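Gripper corner: thin stuff is hard stuff

We spent Sunday afternoon on the thing I've been looking forward to all winter, which is comparing finger pads on the hand-held grippers using nothing but floppy packaging. Torben Heitmann brought the pads, I cleared off the checked tablecloth, and we got going with empty tissue packs, clear film and red net bags. 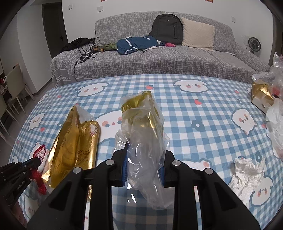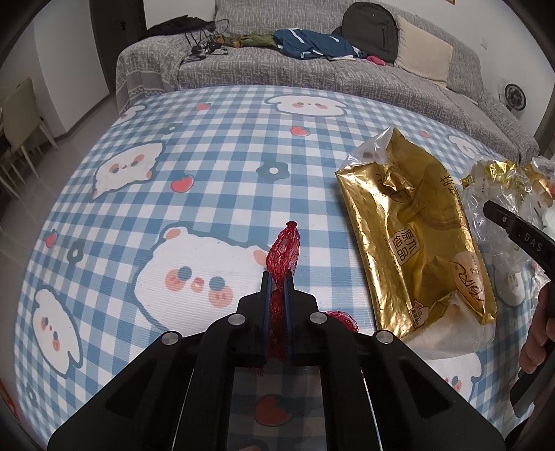
Blue pads on a two-finger gripper: clear film with gold printing in the first picture, red mesh in the second.

I love how differently these two materials behave! Film wants to slide and fold over on itself, so we ended up scoring the ridged pads against Torben's smooth Rind set, 100 grabs each. Ridged came out ahead on film, and I'd happily use them for everything if it weren't for the mesh (loose strands get into the grooves and you have to pick them out by hand, every few grabs, with tweezers).

Torben's tip for net bags is to go for the gathered part and close slowly. It took me from missing constantly to 4 drops in a full run, and I was grinning like a kid.

Next up is the Kinico controller. Kieran Whitlock has one with more than 500 hours on it and says the closing force is much easier to adjust in small steps. We'll run the same bags through it, and if you have pads of your own you'd like in the comparison, bring a pair along. Any width is fine, we can shim them.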